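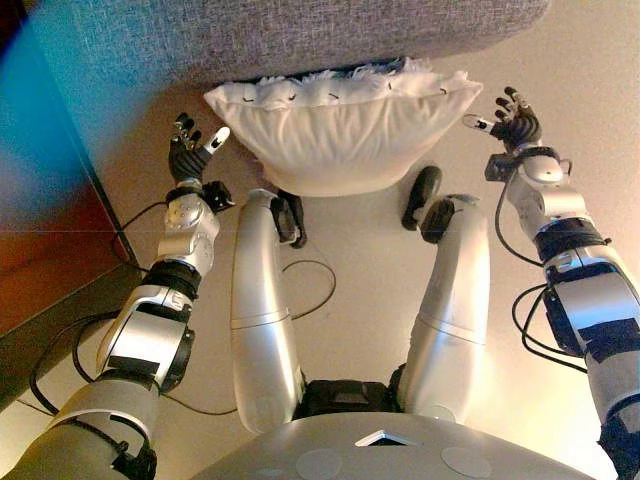 Sunita Castellanos me demande comment je fais pour que mes lignes de touche soient parallèles, parce que chez elle, à chaque fois, le terrain finit en trapèze et les gamins le remarquent avant les adultes. Elle a déjà essayé de se caler sur la haie, puis sur le grillage du parking, et le résultat était pire la deuxième fois.

Alors voilà, Sunita, je te réponds ici, ça servira peut-être à d'autres. Je trace le terrain réduit de Plarkonness depuis quelques saisons, celui des petits, et j'ai raté à peu près tout ce qu'on peut rater (y compris un rond central franchement ovale, dont on m'a parlé jusqu'en mars). La haie, oublie-la. Une haie n'est jamais droite, un grillage non plus !

## Ce qu'il faut sortir du local

- un décamètre de 50 mètres minimum, et un second si tu peux en emprunter un
- de la ficelle de maçon, bien voyante
- des piquets, j'en prends une dizaine
- un maillet
- la traceuse et la peinture gazon
- quelques coupelles d'entraînement
- un copain

Le copain, on peut s'en passer, mais on passe alors la matinée à courir d'un piquet à l'autre. Moi je traîne Tarun Mishra, qui râle beaucoup et tend très bien les ficelles.

Côté peinture, j'utilise de l'Asinico blanche, diluée comme c'est marqué sur le seau. Si tu as une autre marque au local, finis-la d'abord. Évite juste de mélanger deux restes différents dans la cuve, j'ai passé un dimanche entier à déboucher la buse.

## Les dimensions

Le mien fait 42 mètres sur 34. C'est la place qu'on a entre les deux mains courantes une fois le dégagement enlevé, pas une taille officielle. Regarde ce que ton district demande pour ta catégorie avant de commencer, et garde de la marge autour du terrain : un gosse lancé à fond ne s'arrête pas sur la ligne.

## Étape 1 : la ligne de base

Choisis une longueur, celle qui est la plus facile d'accès, et plante un piquet à un bout. On l'appelle A. Déroule le décamètre jusqu'à 42 mètres, plante B, tends la ficelle entre les deux. Elle doit être tendue pour de bon - si elle fait du bruit quand tu la pinces, c'est bon signe.

Prends ton temps là-dessus. Tout le reste part de cette ficelle, et si elle touche une motte au milieu, tu auras une jolie courbe en peinture blanche.

## Étape 2 : les angles droits

C'est là que Sunita se fait avoir, je pense. À l'œil, on se trompe toujours.

Depuis A, mesure 8 mètres le long de la ficelle et mets une coupelle. Ensuite, toujours depuis A, tu pars vers l'intérieur du terrain, et tu cherches le point qui se trouve à la fois à 6 mètres de A et à 10 mètres de la coupelle. Avec deux décamètres ça se fait en trente secondes : chacun tient le sien, on croise, on plante. L'angle est droit, merci Pythagore.

Tu connais sûrement la version avec 3, 4 et 5 mètres. Elle marche aussi, mais sur un petit triangle, le moindre centimètre d'erreur se paie cher à l'autre bout du terrain. Je préfère le grand.

Après, tu prolonges la direction jusqu'à 34 mètres et tu plantes le piquet D. Même chose depuis B pour obtenir C.

## Étape 3 : la vérification (ne la saute pas !)

Mesure d'abord entre C et D. Tu dois trouver 42 mètres. Puis les diagonales, A vers C et B vers D : 54,04 mètres chacune. Mon décamètre s'arrête à 50, donc je marque les 50 avec une coupelle bien dans l'alignement et je repars de là pour les quatre derniers mètres.

Si les deux diagonales ont 3 ou 4 centimètres d'écart, je laisse, personne ne va perdre un match pour ça. Au-delà de 10, je bouge C et D et je recommence. Attention à les déplacer dans le même sens, le long de leur ligne, et à revérifier les largeurs ensuite.

## Étape 4 : la ligne médiane et le rond

Un piquet à 21 mètres sur chaque longueur, une ficelle entre les deux, et tu as ta médiane. Le centre est à 17 mètres du bord.

Pour le rond, il te faut un piquet solide au centre et une ficelle avec une boucle large qui tourne librement autour. Mon ovale venait de là : la ficelle était nouée serré, elle s'enroulait sur le piquet et le rayon diminuait à mesure que j'avançais. Rayon de 5 mètres chez nous. Pose des coupelles tous les deux pas, recule, regarde, et seulement après passe la peinture.

## Étape 5 : les surfaces

Je les fais de 20 mètres de large et 9 de profondeur. Comme la ligne de but fait 34 mètres, tu pars de chaque coin, tu comptes 7 mètres et tu plantes. Vérifie ces angles-là aussi avec le triangle, ça va vite quand on a pris le coup.

## Étape 6 : peindre

Commence par le rond et la médiane, puis les surfaces, et termine par l'extérieur. Comme ça tu ne marches pas dans tes lignes fraîches pour sortir (Tarun l'a fait, ses chaussures sont toujours blanches au bout). En tout, je compte 300 mètres de ligne à pousser, avec les petits raccords.

Marche d'un pas régulier et regarde deux ou trois mètres devant toi, jamais la roue. La ficelle reste du même côté de la traceuse du début à la fin. L'herbe doit être tondue de la veille et sèche - sur la rosée, ça bave.

## Pour ne pas tout refaire la prochaine fois

Enfonce un repère dans le sol à chaque coin, bien sous le niveau de la tonte. Au terrain de Harden ils ont des douilles en plastique avec un bouchon, c'est très pratique. Moi j'ai mis des bouts de tuyau et j'ai noté dans un carnet leur distance aux poteaux de la main courante, pour les retrouver quand l'herbe a tout recouvert.

Et rince la traceuse tout de suite, à l'eau claire, buse comprise, avant d'aller boire un coup.

*Page mise à jour le 25 juin 2020, j'ai ajouté le passage sur les diagonales.*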